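## Loosening up stiff fingers after a long day of typing

My hands used to ache every October, when the big orders came in at Warex – so a few years back I started doing this little stretch at my desk, and I've kept it up ever since.

Let your arm hang by your side, fingers toward the floor, and give it a gentle shake. Breathe slowly for roughly 24 seconds.

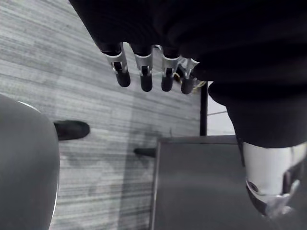
*Four fingers pointing down*

Now curl your fingers softly into your palm, hold while you count to four, and open them wide again. Do that seven times, then swap hands. Stop if anything hurts, and have a nice cup of tea afterward!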